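Who Holds the Thread? Notes on Automation in a Surgical Skills Lab
Mar 24, 2018

For my work placement report I spent 20 hours at Callport, mostly on a stool. The lab was trying out software that lets two surgical instruments tie stitches without a person steering them. My question was what this does to the people who used to steer.

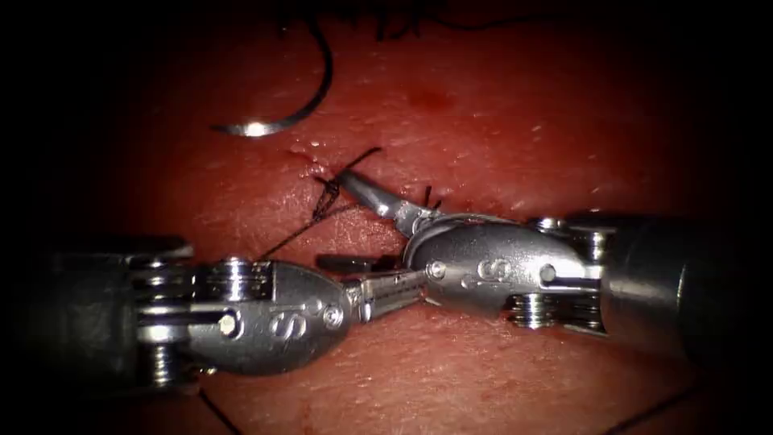 Figure 1. Knot over the incision, with the needle lying off to the left.

I interviewed four technicians. Before February they did the practice suturing by hand, at the console. Now three of them watch, and one fills in the form saying the others watched. Watching is tiring, they told me, and it does nothing for your fingers. Two have asked for console time so they don't get rusty. The request is being considered, in the way requests are. 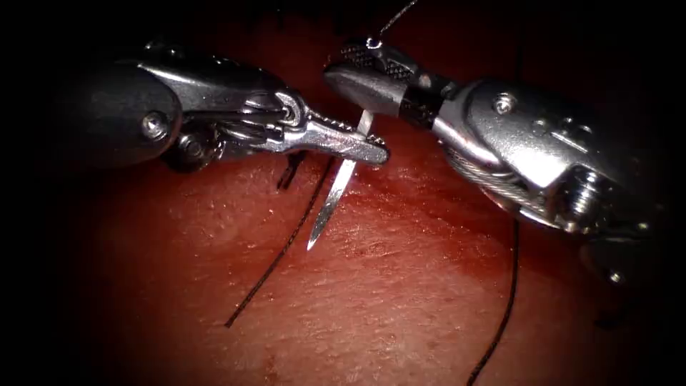

Khang Trương

Pay has stayed the same. Job titles got longer. The new skill is knowing when to hit stop, and the training for it is a 29-page manual with one page on stopping.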